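Ticket 16: sim arm won't close on the kitchen door knob
Opened by: Corentin Leclerc
Area: simulation, grasp planner
Status: open, much closer than Monday's version

What I'm running: the Rudon arm model in the kitchen world on the workshop PC, stock Mostov planner, my own knob-opening script. The real arm is still in parts on my bench, so this is all simulated.

Problem: the script reaches the pre-grasp pose, then the planner quits with "goal in collision" before the fingers close. 101 tries overnight, 8 closes. The error comes back instantly, so I don't think it's a timeout.

Tried so far:

1. Rebuilt the world from a clean checkout. No change.
2. Opened the fingers to full width before the approach. No change, but the approach looks nicer now!
3. Turned off collision checks between fingers and knob only. Still fails, which got me excited, as it means the knob itself isn't the thing being hit.
4. Swapped in the simplified hand mesh from the Szabó branch. Went from instant failure to failure at the last waypoint – progress!

Grabs from the robot side, same kitchen:

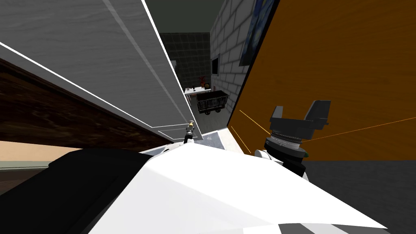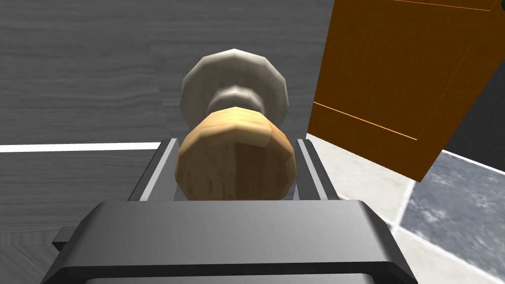 Second grab: fingers either side of the knob, gray rose behind it.

Next thing I checked was the collision shapes, and I think that's our culprit. The rose and the knob are separate visual meshes, but the importer wraps them in one convex hull. A hull fills in the narrow neck, so the fingertips hit "solid" air behind the knob. Switching off the knob pair did nothing because the hull is registered under the door's name. I love it when a weird result suddenly makes sense.

Update, Wednesday 9:40 pm: split the hull by hand into knob, neck and rose. 4 runs, 4 closes. The knob hasn't been turned yet, I'm only testing the grasp.

Still to do:
- rerun the overnight batch with the split shapes
- put the normal hand mesh back and see if it still closes
- ask on the Cemmont list if the importer has a per-part hull option – editing every handle in the kitchen by hand would take forever

If anyone has a decomposition setting that works on small parts, please paste it in. Log is in the shared folder under knob_grasp.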